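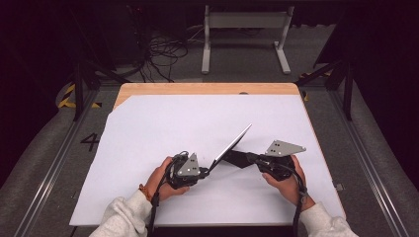 By Fitzgerald Baptiste
Parish building walk-through, 16th February

Dear friends, I did the walk-through before the Lenten suppers get going, and I have written more than the form has room for, as usual. Each item has its mark and then my comments.

Front doors and ramp - OK
Both doors open fully from the inside. The ramp rail is firm now that the Mallent brackets are in. Please keep the food pantry boxes out of the vestibule, even for an hour. I know they come in faster than we can shelve them, and that is a lovely problem to have!

Votive candle stand - NEEDS WORK
The sand tray is low and two of the glass cups are cracked. I took the cracked ones away. Sister asked me whether we could leave candles burning overnight for the sick, and I understand the wish, but the answer is still no. The prayers keep going without the flame.

Fire extinguishers - OK, one note
All 7 have current tags. The one in the sacristy (tag 1148) was hiding behind the Advent wreath stand, so I moved the stand.

Choir loft stairs - NEEDS WORK
Third tread from the top is loose. Golob quoted us in January and I have asked them to come ahead with it. Until then, sopranos, hold the rail.

Parish hall - OK
The posted limit is 100 people. We were close to it at the St. Blaise supper, so let us set out chairs with that in mind. The exit sign over the Sikcombe Street door is lit again.

Kitchen - OK
Sanik serviced the range hood. The first aid box was short of bandages and I put in a packet of 20.

Bell rope - NOT CHECKED
I could not find the tower key. If it is in your coat pocket, God bless you, and please drop it through the office door.

I will look at the candle stand and the stairs again before Palm Sunday.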